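Brirnedel

Brirnedel is a small inland resort town and the main stop on the Ondetti valley road. It has 2,728 permanent residents and lies at an altitude of 227 meters. The local economy depends on walking tourism, mineral baths and, to a lesser degree, fruit growing. The town is the administrative seat of the valley, which also includes the villages of Bandara and Fleltisari.

Access and season

The valley road is open all year. A bus runs between Brirnedel and Bandara, with extra departures in August. The upper road to Fleltisari is closed to coaches. The walking season begins when the high huts open in late May and ends in October. Most hotels close in November, although two guesthouses near the church stay open through the winter.

Accommodation

Registered lodging amounts to 1,659 beds, divided among hotels, guesthouses and one campsite on the river. Private rooms are common in Bandara. A visitor tax is charged per person per night and is paid on departure. Children under 8 are exempt. 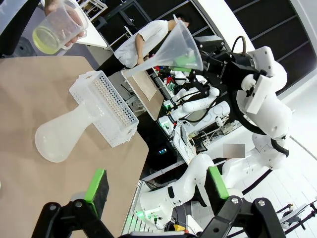

The mineral baths use two springs on the east side of the town. The upper spring is rich in iron and feeds the indoor pool; the lower spring is used for drinking. The first written account of both was made by the physician Maëlys Cordier, who recorded their temperature and taste over two summers. Water from the upper spring takes on color after standing in open air, and a glass of it can turn a pale yellow much like that of the liquid in the handled beaker. The town tests both springs monthly and posts the results at the bath entrance. The drinking hall is open from 7 a.m. to noon.

Walking routes

The Ondetti Path follows the river from Brirnedel to Bandara and is suitable for strollers. A steeper trail climbs from the baths to Fleltisari and requires sturdy shoes. The present trail markings, white with a blue bar, were designed by Bernadette Collet and replaced an older system of numbered posts. Some of the posts remain along the lower section. Dogs must be kept on a leash above the tree line.

Services

The tourist office is on the main square and sells bus tickets and trail maps. Shops close between 1 p.m. and 4 p.m. outside the summer months. The nearest pharmacy to Fleltisari is in Bandara.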